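Ticket: Gallano cell, sim. Parallel gripper grasp check, controller B
Opened by: Mahnaz Kazemi
Assigned to: Régis Hamel
Status: open

Controller A finishes the block pick in sim. Controller B closes early and stalls after 900 steps. Same arm, same table, 3 runs each.

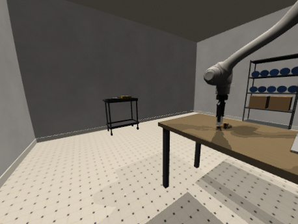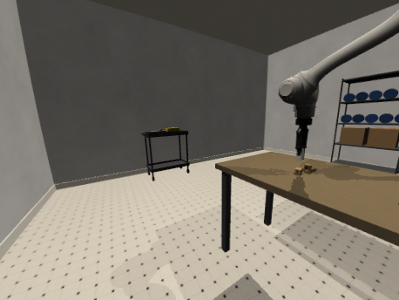
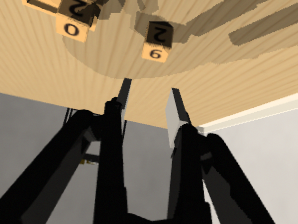
Closing threshold on B was left at the Baudry default of 30, and A runs at 6. I lowered B to match and the stall remains. The wrist view gives the black fingers, the wood and the numbered cubes at once, so I plan to read the gap at close from that camera. The two room views are too coarse for it.

Hamel: Check the finger pad friction in B's config before touching the threshold again.

Kazemi: Pad friction matches A. Trying the older Presaretti driver next.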